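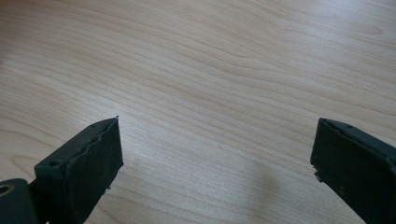 Slide 1. Title

Start on time. Say who I am, say the talk covers pale wood tabletops in shared work rooms: what the surface is, how light falls on it, how it gets cleaned, when it gets replaced. Questions at the end. The handout has the cleaning schedule, so there is no need to copy it down.

Slide 2. Scope

Three sites: Ongate, Nurngate and Erkeck. All are flat tops in maple or birch tones, matte finish, no edge molding. Rashti has dark tops and is left out. If asked about Rashti, the short answer is that dust shows there before scratches do, and the inspection routine would need different intervals.

Slide 3. Solid, veneer or laminate

Define the terms once and move on.
Solid: boards glued edge to edge. Grain changes at each joint.
Veneer: a thin sheet of real wood on a core. Grain can run the full length of the top.
Laminate: a printed layer under resin. The pattern repeats if the top is long enough.

The three are hard to tell apart from above. Look at the underside and the end. If the grain on the face carries over the end as end grain, it is solid. Veneer and laminate both stop at the edge. A drop of water on a hidden spot does not separate them if the veneer has been sealed - people keep suggesting this, so mention it.

Slide 4. Grain and reading direction

Long arcs and loops come from flat-cut stock. Tight parallel lines come from a cut closer to the radius. Both can turn up on one sheet. For our purposes the grain matters in two ways. Wipe along it, and place the top so the long lines run parallel to the front edge. At Erkeck two tops were installed crosswise and the cleaning crew wiped front to back anyway, across the other tables in the row as well. Order forms now have a grain direction box. It is required.

Slide 5. Light

Pause here, this is the part people ask about.

A pale top under a side window goes from beige to near white across its width. That is reflection and should not be logged as fading. To check for fading, lift something that has been in place for months and compare the two areas at the same angle. Matte finish reduces glare but does not remove it. At Nurngate we turned the rows so the window is to the side of the person seated. Complaints dropped after that, though the blinds were also repaired in January, so I can't separate the two.

Slide 6. Cleaning

Damp cloth, then dry cloth. Mild dish soap if needed, diluted. No scouring pads, no melamine sponge. Melamine sponge is a fine abrasive and will polish a matte top into shiny patches. The patches don't come back out on laminate. On veneer they can be evened up by refinishing the whole top, never a spot.

Tape residue: warm the spot with a hand, roll the residue off with a thumb, then soap. Solvent only after testing underneath.

Slide 7. Inspection

Each top gets looked at every 12 weeks. Low light from one side, lamp held near the surface. Check for scratches, rings, lifted edges, swelling near the cable cutouts. Run a fingernail along the edge - a lifted edge is easier to feel than to see. Log it by table number. Ionuț Moldovan set up the log and can give access.

Slide 8. Replacement cost

Ongate replaced 14 tops in the last round. Total 3,675, of which 1,760 was the tops and the rest was labor, haulage and disposal. Stress the split. Price per top is the smaller half of the bill, so replacing singly is poor value if a second visit is likely. Hold minor damage and batch it. Exception: swelling, which spreads once the core is open to water.

Slide 9. Open items

Edge sealing at the cutouts - trial at Nurngate, no result yet.
Whether 12 weeks is too frequent for rooms used only in the mornings.
Spare tops: store flat, fully supported, face to face with paper between. Leaning them against a wall bows them.

Leave slide 9 up during questions. Put slide 3 back up if someone asks about the underside check.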